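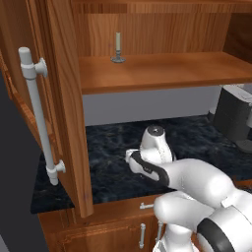 OK week two with the Gristar kitchen sim pack, quick thread before I lose my notes

Price first. $119 a month per seat, 99 if you prepay the year. Canadian dollars, I checked. Student tier exists but you have to email them

Install was painless. Docs are not. Half the gripper section still refers to the old Cerano build and the joint names dont match

What I like — cabinet doors. Hinge friction is its own setting and you can mess with it per door. Brusitz never let me do that

1154 kitchen layouts in the catalogue. Lots are the same room in a different colour tbh. Still plenty for what we're doing

Dislikes: marble counters slow my old card right down. Turn reflections off in the render menu, huge differnce

Noémi Boros asked about exporting to Sarantis. Yes, but drawer limits come through wrong, you'll be fixing those by hand

Keeping it another month. Support says a docs update is coming in October — will post if it does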